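Terkthorpe Adult Learning Center
Everyday Hands: Working Well in Small Spaces
Handout for Session 3: The Tabletop, the Mat and the Dish

Notes by Maiara Camargo

Welcome back, everyone, and thank you for the wonderful discussion last Tuesday about kitchen drawers, which went on so long that we never got to the second half of my notes. I've moved the leftover material on drawer dividers to the end of the course, where I think it will sit more comfortably anyway. If you missed the session, Unai Calvo has kindly offered to share what he wrote down (he writes much faster than I do, and his spelling is better too).

This week we're talking about the tabletop. I know that sounds like a very plain subject for a whole evening, but I promise there's plenty in it. Most of us do our small work at a table, whether that means mending, sorting beads, building models, fixing a watch strap or cutting out paper shapes with a grandchild, and most of us have never really set the table up for it. We clear a patch, sit down, and start. Then a bead rolls off the edge, or the cloth slides, or we find that the lamp cord doesn't reach, and by the time all that is sorted out the tea is cold.

1. The work area

The first idea I'd like you to take home is the work area, by which I mean a patch of table with a definite edge. It doesn't have to be big. A square a little wider than your two forearms when they rest on the table is plenty for almost anything we do in this course. What matters is that you can see where it starts and stops, so that your eye learns to treat everything inside it as part of the job and everything outside it as something else.

A mat does this very nicely. You can buy one made for the purpose, or you can use a piece of felt, a placemat, the back of an old desk blotter, or a square cut from a yoga mat. I used a tea towel for years and was perfectly happy with it, except that it had a pattern of cherries on it and I lost a great many red buttons.

Which brings me to color. Choose a plain mat, and choose it with your materials in mind. Pale things show up well on a dark mat: white thread, pearl buttons, little plastic tiles, sugar paste flowers if you're a baker. Dark things want a pale mat, so if you work mostly with black screws or navy thread, go lighter. Dark gray is a good middle choice for people who do a bit of everything, as it shows up white and bright colors very well and doesn't glare under a lamp. Black can be tiring to look at for a long evening, at least for my eyes. Several of you have told me you like green, and green is fine!

2. Keeping the mat where you put it

A mat that wanders is worse than no mat at all. You lean on it, it creeps toward you, and whatever was sitting on it comes along for the ride. There are several ways to hold one down, and we'll try them all in class:

Rubber shelf liner, cut a little smaller than the mat and slipped underneath. Good on smooth tables. Wash it now and then, as it picks up lint and then stops gripping.

Clips, if your table has an edge thin enough to take them. They do get in the way of your sleeves.

Tape at the corners. This is what I use on the tables at the center, and it's the method I'd recommend to anyone who leaves the work area set up from one day to the next.

A word more about taping, as I was asked about it by three different people in the coffee break. A single strip laid across the corner will hold for a while, but it lifts at whichever end gets rubbed by your wrist. Two strips laid across each other in an X hold a good deal better. Press the middle down first with your thumb and then smooth outward along each arm. Let the strips run well onto the table as well as onto the mat, and don't be stingy at the front corners, where your arms rest. Translucent tape is less distracting than the bright kinds. On a nice wooden table, please test a short piece somewhere out of sight and leave it overnight before you commit to four corners of it. I have a small pale patch on my dining table that I now keep under a fruit bowl.

Taping also means that the mat comes back to the same place every time, if you leave a tiny pencil tick at each corner before you lift it. People who do the same task again and again find this more helpful than they expect.

3. The dish

Now we come to my favorite part. Anything smaller than the end of your thumb deserves a dish. A dish with a shallow raised rim keeps a small thing from rolling or being brushed away by a cuff, and it gives your hand a clear target. I've seen all sorts used: jar lids, saucers, the tray from under a flowerpot, the lid of a cookie tin, a child's tea-set plate. All of them are good.

What you don't want is a deep bowl. It seems safer, but your fingers have to go down into it, and with tweezers or tongs you end up working at a steep angle with the rim in your way. Keep the rim low enough that you can slide a finger over it without thinking.

As with the mat, think about contrast. A white piece in a white saucer is a nuisance. The same piece in a dark green dish practically jumps out at you, and if the dish is also a different color from the mat, you get the outline of the dish as a second guide. I like to think of it as a little set of nested circles and squares: the table, then the mat, then the dish, then the thing itself, with each one easy to tell from the one around it.

Put the dish near the middle of the mat if you're working with one item at a time. If you're sorting, move it to your weaker side and put a second one opposite, so that the pieces travel across you from one to the other.

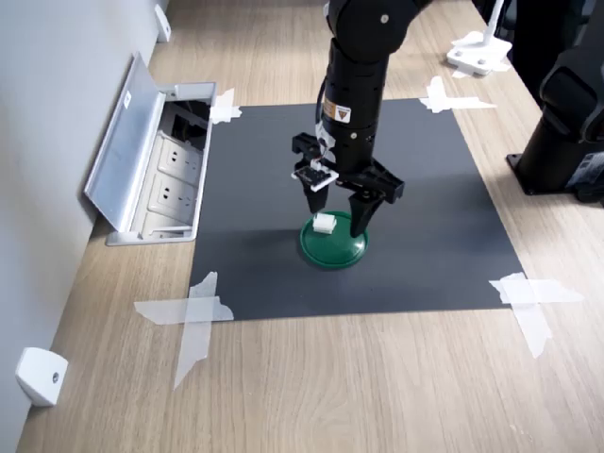
Fig. 1. White block on a green dish, near the center of a taped gray mat.

Have a look at the figure with section 2 beside you, especially the corners and how the tape crosses. The lower left one goes out onto the wood, which is the sort of thing I had in mind when I said not to be stingy. Look at the shadow around the dish too, as we'll come back to shadows in a moment.

4. Power and cords

If you use a lamp or a magnifier with a light in it, decide where the plug goes before you decide where the mat goes. I've done it the other way around more times than I care to say. The table in Fig. 1 has an outlet box set into the surface, with a hinged lid, right next to the mat on the left, and if you ever have the chance to work at a table like that, do try it. The cord can stay short and you needn't crawl underneath. Remember that a lid standing open takes up a bit of room, so allow for it when you choose the spot for your mat.

At home most of us rely on a wall outlet. Run the cord along the back of the table and keep it off the mat completely. If it has to come around the side, choose the side of the hand you don't work with. A strip of tape will keep it from slipping down behind the table when you unplug it, and I'm told the people at the Gretville library use old bread tags to label theirs.

5. Light and shadow

Whatever reaches over the work throws a shadow on it, and for most of us that's our own hand. A soft shadow does no harm and can even help you judge how far your fingers are from the piece. A hard, dark one hides the very thing you're trying to pick up. You can soften it by moving the lamp farther back, by bouncing the light off a pale wall, or by adding a second, weaker lamp on the other side. Right-handed people generally do best with the main lamp to the left, and left-handed people with it to the right. If you share a table, as Unai and his brother do, you'll need to negotiate!

6. Practice for this week

Please set up a work area at home using whatever you have. Tape it or line it, put one dish near the middle, and place a single small object in the dish. A sugar cube is just right, or a small wooden bead, or a die from a board game.

Then practice picking it up, lifting it clear of the rim, and setting it back down. Begin with your fingers open wider than the object, bring them down on either side of it, and only then close them. Most of the fumbling I see comes from closing too early, on the way down, and knocking the piece sideways. Go slowly. Do this 30 times with your stronger hand, have a rest, and try it with the other one for as long as it stays pleasant. Stop if your wrist or thumb complains.

If you'd like something harder, try it with tweezers, or put the Grestadell sorting tiles from your course packet in the dish and take them out by color. The big jar in the classroom has 1,000 of them, so help yourself if you've lost any.

To bring next time

Your mat, or a sketch of it with the measurements written on
One dish with a low rim
Something small that you find awkward to handle
Your packet, including the blue sheet on lamps

Next session we'll look at trays, and at moving a half-finished project off the dinner table without tears. The room opens at 6:30 in the evening, and the kettle will be on.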